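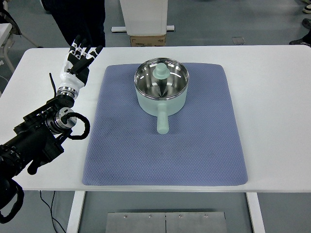
Mistier can lift a lid now (mostly)

Posted 10th July in Workshop News

I've been promising an update on Mistier since May, and every time I sat down to write one something came loose and I went back to the bench instead. So this one has a fair bit in it. Short version for anybody skimming: the arm is up, the hand is on, the fingers all move when they're told to, and we've moved on from foam blocks to cookware. If you've walked past our table at Killness lately and wondered why there's a saucepan on it, well, that's why!

For the newer members, Mistier is the arm that King-fai Lam, Gualtiero Pace and I have been putting together in the back half of the Ernwood workshop. King-fai does the wiring and most of the swearing. Gualtiero writes the control code. I do the mechanical side, so if a bolt falls out of it you know who to come and find. The name was a typo in the very first wiring diagram and by the time we noticed it was already on the project shelf in marker.

The big job this spring was the hand. We'd been getting by with a two-jaw clamp on the end of the arm, and it was fine for blocks and soda cans, but it made a mess of anything with a knob. We wanted fingers and a thumb, and we wanted them soon enough to have something to show at the summer open house. We ended up with a secondhand hand, bought from a guy two counties over who was clearing out his garage. It came in a bag. Two of the finger tendons had come off their pulleys and the thumb only went one way, but the shells were good and the price was very good, and King-fai had it twitching on the bench the same evening.

Getting it onto the arm took a lot longer than getting it to twitch. The bolt pattern on the hand didn't match the wrist (of course it didn't), so I had to make an adapter flange. My first one was out by a hair and you could feel the hand rocking if you pushed on the fingertips. The second one I cut on the Gowda lathe, the old green one by the sink, after an afternoon of cleaning up the tailstock so it would stop wandering. That flange is still on there. It seats flat, and when you rap the palm with a knuckle nothing buzzes. I was very pleased with myself and told everybody in the building, including a delivery driver.

Then there's the cable. We spent most of a month fighting the cable. Every time the wrist rolled past a certain point the wires pulled tight and the hand would drop off the network, and Gualtiero would spend an hour looking for a bug in his code that wasn't there. We tried tying it down harder, and that made it worse. We tried a longer straight run, which snagged on the elbow. What we've got now is a coiled one that loops out at the wrist and gives it some slack to wind up. It looks a little like an old telephone and I've had comments. It has stayed connected through everything we've thrown at it since, so the comments can keep coming.

The lower cables are still a bit of a tangle, I'll admit that. King-fai has a plan for a proper tray under the table, and he's had that plan for as long as I've known him.

Why lids

We argued about what the first real task should be. Gualtiero wanted to stack cups. I wanted to open a jar, and got laughed at. King-fai brought in a saucepan, the mint green one with the glass lid, put it down on the table and said if it can take that off and put it back without breaking anything then he'd be happy to tell his mother about the project. That settled it.

It's a better test than I gave it credit for. The knob is small and rounded, so the fingers want to slide up and off it. Glass is a pain for the camera, because Gualtiero's software kept finding the shiny reflections inside the pot and deciding those were the edge of something. And the handle sticks out toward the front of the table, so if the arm comes in low it bumps the handle and the whole pan swings around like a compass needle. We lost a lot of evenings to the compass needle.

The mat helped with that more than any of the clever stuff. On the bare white table the pan skated if you so much as looked at it. I picked up a big blue textured mat, kind of a honeycomb pattern, and put it under everything, and the pan mostly stays where you left it now. It's also easier on the ears. Glass lid on a hard tabletop is a sound I don't need to hear again in my life.

Gualtiero's other fix was to stop the hand from diving straight in. It now raises up and opens the fingers wide before each attempt, off to the left of the pan and well clear of the knob, so every try starts from the same pose. It looks like it's waving at somebody! Visitors love it. A kid at the last family night waved back for quite a while.

How it's going

We keep a log, because King-fai insists, and I had a look through it before writing this. We've made 1361 attempts at the lid since the hand went on. I'm not going to give you a success rate for the whole lot, the early ones would drag it down into the basement and a good chunk of those were us trying things we knew were dumb. In the most recent batch we ran it 66 times and counted the misses: 3 where it never got hold of the knob at all. There were a few others where it got the lid up and put it back crooked, and we are having a friendly disagreement about whether crooked counts. (It's sitting on the pot. I say it counts. Gualtiero says I wouldn't accept that from a dishwasher.)

We've broken one lid. It was a different one, from a thrift store pan, and it was my fault for leaning over to fix something with the arm still powered. No one got hurt, but we had a talk about it afterward and there's a rule now. If the arm has power, hands stay on your own side of the tape, and whoever's on the stop button isn't allowed to do anything else. No phone, no coffee. If you drop in to watch while we're running, you'll get the same speech, so please don't take it personally.

On money, people do ask, so: $1323 so far across the three of us. That covers the hand, the motors we replaced, cable, bearings, the mat, and one lid. It doesn't cover the arm segments, which we already had from the last build, or the lathe time, which comes out of my membership like everybody else's. I thought it would be less. King-fai thought it would be more, and he keeps the receipts, so he'd braced for it.

What's next

Putting the lid down straight is the main thing. The hand lets go with the fingers first and the thumb a touch late, and that little drag from the thumb is what tips it. Gualtiero thinks he can fix it in timing. I think the thumb spring is too stiff and I've got a softer one on order, so we'll try his way until mine turns up in the mail and then we'll see who's buying the sandwiches.

After that we'd like to try holding the pan steady by the handle, which really wants a second arm, which we don't have. King-fai has been quiet about this in a way that makes me think he's been shopping. If you've got a wrist joint lying around that you don't want, a decent one with some life left in the bearings, come and talk to me before he spends any more.

We could also use pans. Anything with a lid and a knob, any color, scratched is fine. We'd like a few different knob shapes so we can find out whether Mistier has learned to pick up lids or has just learned to pick up this one. I have my suspicions. There's a crate for donations under the coat hooks at the front, please rinse them first, and please no cast iron yet, the shoulder motor isn't up to it and neither is my back.

We're at the table most evenings once the laser cutter crowd has cleared out, and you're welcome to pull up a stool. The side door sticks, so give it a shove.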